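Right gripper slips when wiping, left is fine
Forum: Two-arm cells / Setup and care

tosh_g
Hello all. I look after the two-arm cell in Prarnville and I need advice on the right gripper. With a light blue cloth it holds well for small crumbs, but when I ask for more pressure the fingers lose the cloth. Closing force is set to 78. The cell has 2,437 hours and the finger pads were never changed.
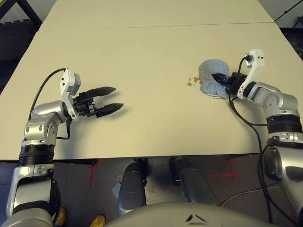
Right gripper closed on the blue material, left one open.

sastry_cell
Change the pads first. After 2,000 hours ours in Solmont were smooth like glass. Do not raise the force, you will only heat the motor.

stallitz
I do not agree. Before buying parts, look at how the cloth is gripped. If it is bunched up, the fingers press on air. And check the wrist cables - when they pull, the wrist turns a little under load.

tosh_g
Thank you both. My cables hang down from the right wrist and there is one more photo for the cloth. I grip it as a bunch, so maybe stallitz is right. 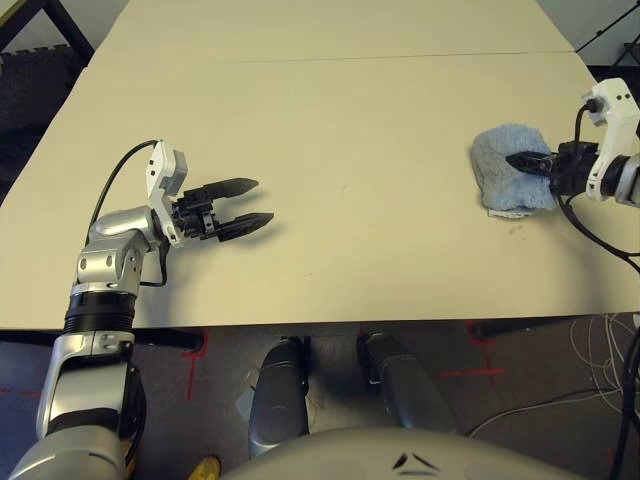 Re: Right gripper slips when wiping

sastry_cell
I still say pads. We change them every 215 shifts and have no slipping, bunched or not.

tosh_g
I will fold the cloth flat first, it costs nothing. The pads are ordered for July.
Gregor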